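Ifeoma Obi has been on the telly for one evening of her life, and she spent it holding a tray of drinks behind somebody more famous. "You can see my elbow," she says. "It's a good elbow. My mum rang people about it."

These days she is on the other side of things. She runs the live tour for Colteo, the Saturday-teatime sort of variety show that has singers, a quiz, a dance troupe and a man who does impressions of kitchen appliances. Since September she has taken it round church halls, leisure centres and one ice rink, all for viewers who moved abroad and kept watching from their sofas. We met on her one free afternoon between dates, and she had not, by the look of her, been to bed.
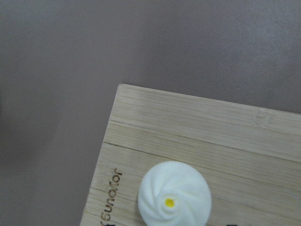 A light bamboo board, set at an angle.

The idea was simple enough when Flonari, the show's producers, put it to her. Take the stars to the audience, sing the theme tune, shake hands, go home. "They said it would be like a school trip," Obi says. "It is exactly like a school trip. I've got grown adults who can't be trusted to bring their own passport to an airport."

She has 63 people to move from place to place, which she says is fine until lunch. The dancers eat at eleven. The band eats at four. The host, whom she won't name but who has very white teeth, eats only while other people are trying to talk to him. At the first stop all of them wanted toast at the same moment, and the hall had a toaster with two slots, one of which was decorative.

"I made toast for an hour and a half," she says. "I have a degree."
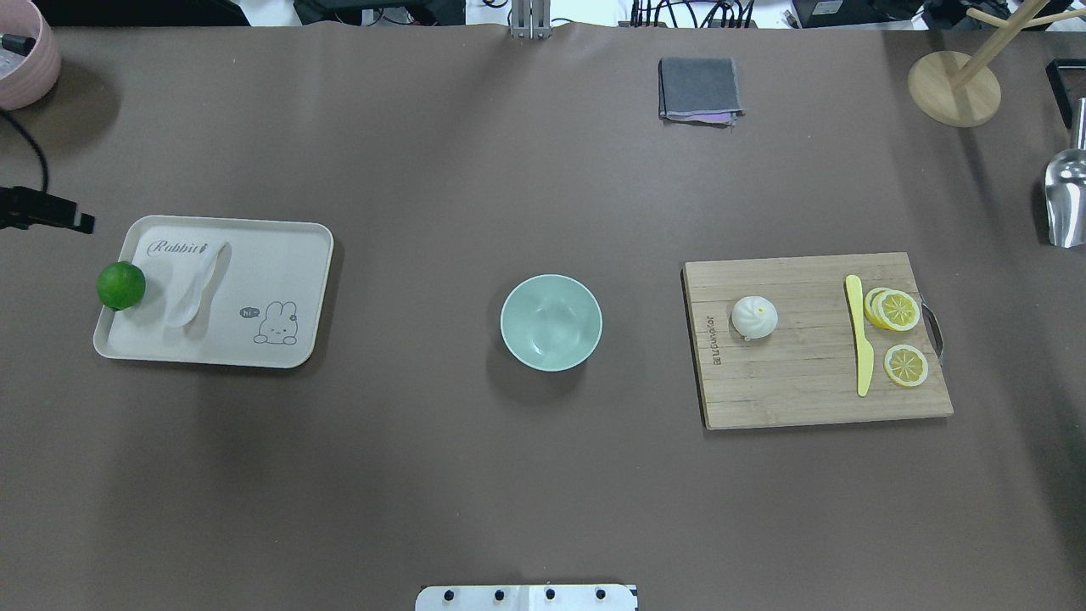 The rabbit tray says hi. Spoon, lime and mint-green bowl also present.

The audiences are the part she didn't expect to like. She had been warned about them by an old hand at Juvton, the ticket agency, who told her that people who watch from a long way off are the fiercest fans of all. They remember everything. At one meet-and-greet a woman corrected the host on the year of his own divorce.

"He took it well," says Obi. "He had to. She'd brought cake."

The meet-and-greets were meant to last half an hour, with a photo each and a signed card. The first one had 280 in the queue and finished after the hall's lights had gone off on their timer. The dancers carried on by the glow of people's phones, and clips of it went everywhere by the morning, where it was widely praised as a moving tribute to something. Obi has never found out what.

"I got a message from the office saying well done on the candlelight idea," she says. "I said thank you very much."
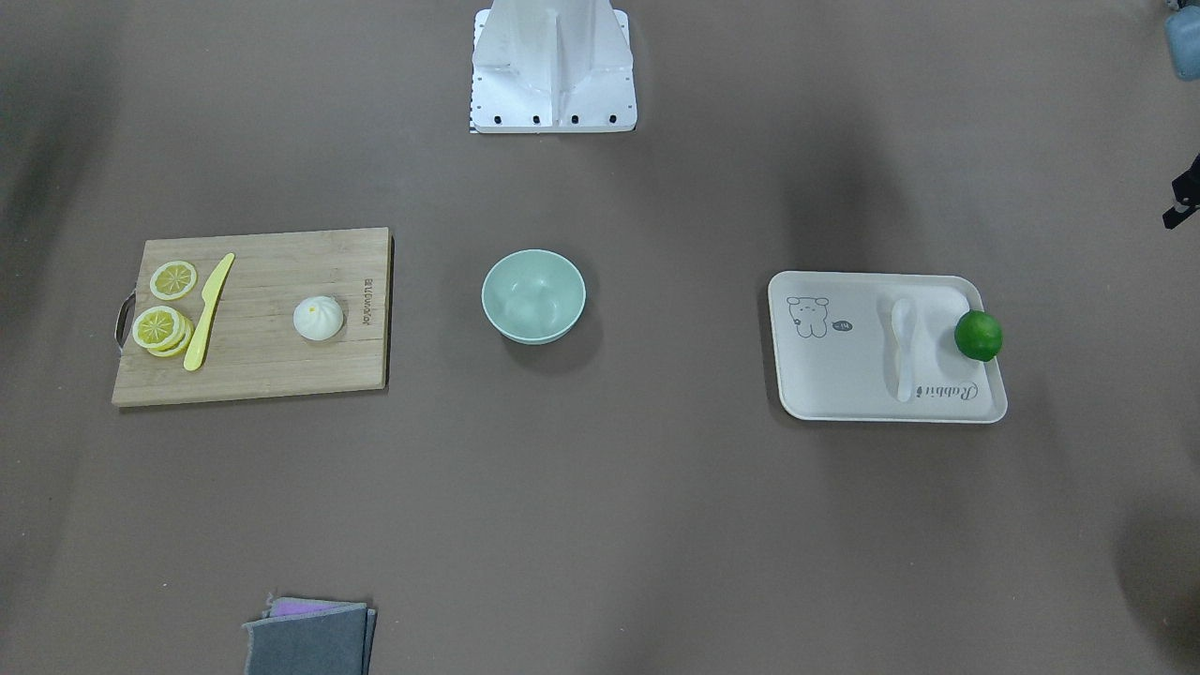 Lemon on the board, top left.

Has fame rubbed off at all? She thinks about this for longer than it deserves. A boy did ask her to sign his plaster cast, but he had taken her for the weather presenter, and she signed as the weather presenter to save time. Her own name did make it into the programme – spelt "Obo" on the front and left out of the inside.

She is fond of the singers, mostly. The older ones are no bother, having toured when touring meant a van and a flask. One of them, well past 70, taught the whole dance troupe to sleep upright. The younger ones film everything, including Obi asking them to stop filming. "I'm quite popular, apparently," she says. "I'm the cross woman with the clipboard. There are jokes about me in languages I don't speak."

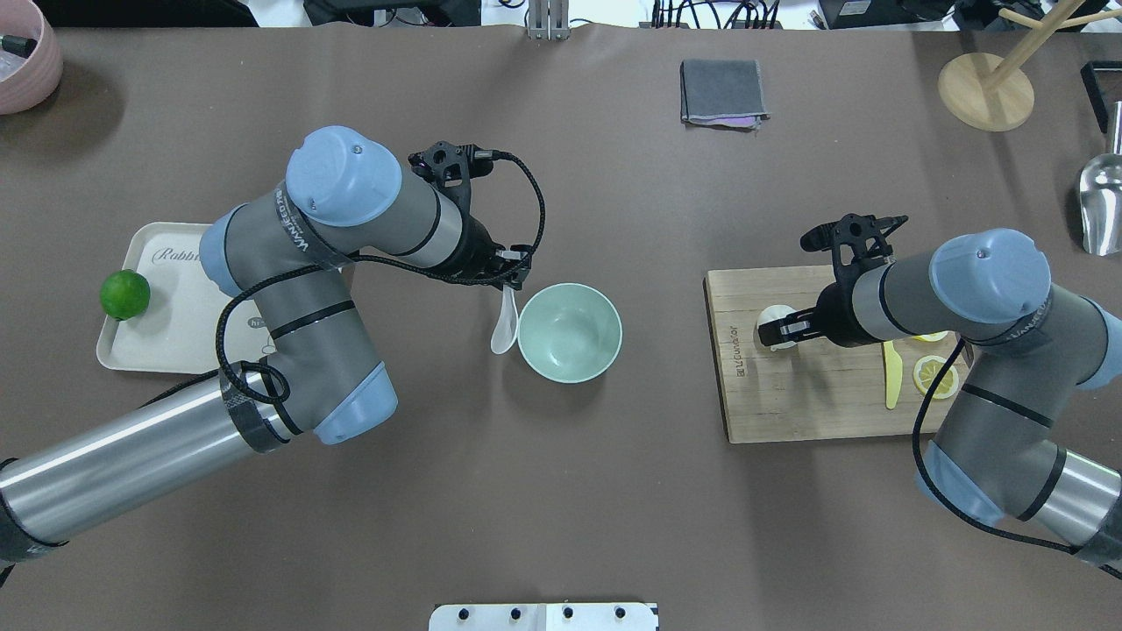 White spoon, brown table, pale blue caps.

There are six shows left. Flonari would like to add more, and has told her so in an email that used the word "journey" twice. Obi would like a lie-in, and a guarantee in writing about the toaster. She hasn't said no. She has asked for an assistant, a bigger van and the right to turn the host's microphone down, and so far she has been offered a fleece.

"It's a nice fleece," she says, and goes off to find out why the drummer is ringing her from the wrong airport.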